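Come and eat breakfast for me (and get paid a bit for it)

I'm looking for people who eat breakfast at home most mornings and wouldn't mind telling me about it for four weeks. That's the short version! If you already know you're in, skip to the bottom for how to sign up. If you'd like the long version, put the kettle on.

I've been writing about food for years now, mostly for small magazines and the odd newspaper supplement, and the thing I keep coming back to is how little anybody writes down about ordinary meals. Weddings, Christmas, Sunday lunch, yes, shelves of it. A slice of toast eaten over the sink at ten to seven, hardly a word. So I'm putting together a book called The Furndale Breakfasts, about what people in this town and the villages round it have in the mornings, and I want it to come from lots of different kitchens (mine gets boring very quickly, it's porridge until July and then it's porridge with strawberries).

Indness Press are publishing it and the Skeltach Fund is paying for the diary part, so there's a proper budget for thanking people this time. Last time I did something like this I paid everyone in marmalade.

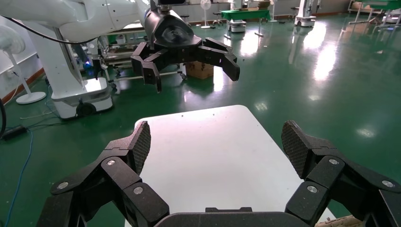

Asamoah

So, what would you be doing? Each morning you'd fill in one page of a little paper diary, which I'll post to you with a pencil and a stamped envelope to send it back in. What you ate, what you drank, who else was up, whether the radio was on, that kind of thing. It takes five minutes, less if you're grumpy. I really don't mind if half of it is "same as yesterday". If you had nothing, write "nothing". If you had cold curry, please, please write that down, I'll be delighted.

At the end of the four weeks I'd like to ring you for a chat, half an hour or so, at a time that suits you. I'll ask about the breakfasts you grew up with and anything in the diary that made me curious. I record the calls so I can get your words right, and I'll send you whatever I want to quote before it goes anywhere near the printer. You can change your name in the book or leave it out altogether.

I've got room for up to 216 people. You need to be eighteen or over and live in Furndale or within a bus ride of it, and that's the whole list. You don't have to be a good cook or a good speller. I'd especially love to hear from people who work nights (is it breakfast if it's at four in the afternoon? I want your opinion), from anyone living in a shared house, and from families where three people want three different cereals. Couples and housemates are welcome to sign up separately and contradict each other.

You'll get £40 for the finished diary and another £15 for the phone call, paid by bank transfer or in cash if you'd prefer. Miss a few days and you still get the lot. If you need to drop out, just tell me, there's no form and I won't sulk. Everyone who finishes gets a copy of the book too.

What I'm not after is anybody's weight, calories or good intentions. Please don't buy special granola on my account. I've had friends do that when I've come to stay and it was heartbreaking for all of us.

If you'd rather write in a language other than English, do! I've set aside some of the money for translating. The diary also comes in large print, and if writing is a bother you can leave me a voice message each morning instead.

To sign up, drop a note through the door at 222 Mill Road, or fill in the form on the Furndale Breakfasts page. Tell me your name, where to post the diary, the best time to ring, and what you had this morning. I'll write back to everyone, though it might take me a week. Diaries go out at the start of July.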